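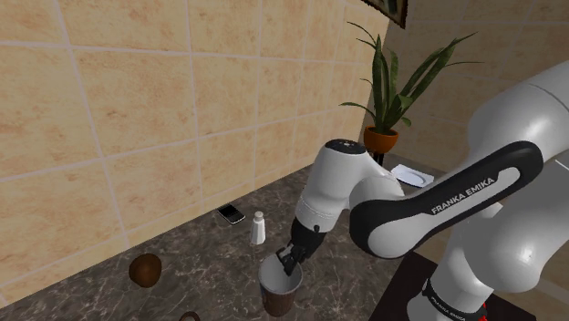 Posted in: Visits

Wolport opens its doors to the public one day a year, and this year the day was Thu 1 September. I went for the automation and stayed for the lunch, which came on a tray with my name misspelled on it.

Wolport runs staff canteens. The big one feeds 1,000 people a day, and behind it is a trial kitchen where arms learn the jobs that used to go to whoever was newest. Every job is built in simulation before it gets near a real counter, so the first stop on the tour was a row of monitors. The arm in the rendering is a Franka Emika, the job is reaching down into a paper cup, and someone in the software office has gone to the trouble of adding a potted plant and a salt shaker.

Our guide was Hoi-yan Pan, who spent 3 years clearing tables here and now writes the task list for the arms. She told us the cup job had been rehearsed 300 times on screen that week. A man behind me asked how many times she had rehearsed it when she started. "They gave me an apron," she said.

What changes for the staff? Less than the brochure says, and in odder places. The cup shift has gone, and the four people on it moved to the hot counter, where the pay is a little better and the customers can talk. Breaks now fall when the line software, called Ivutard, says they do. Two of the older hands hate this and told me so at length beside the dishwashers. They also said their wrists had stopped hurting in February – this was offered as a separate subject.

The new chore is setting the counter out the way the software expects it. There is a laminated card for this. There is also a training course for the card.

The afternoon talk, by a supplier named Brorkness, had 100 chairs and plenty of choice among them. Skip it and use the time at the Ilie coffee stand by the loading dock, where a person hands you the cup. Parking is free until four, and the gate really does close at four.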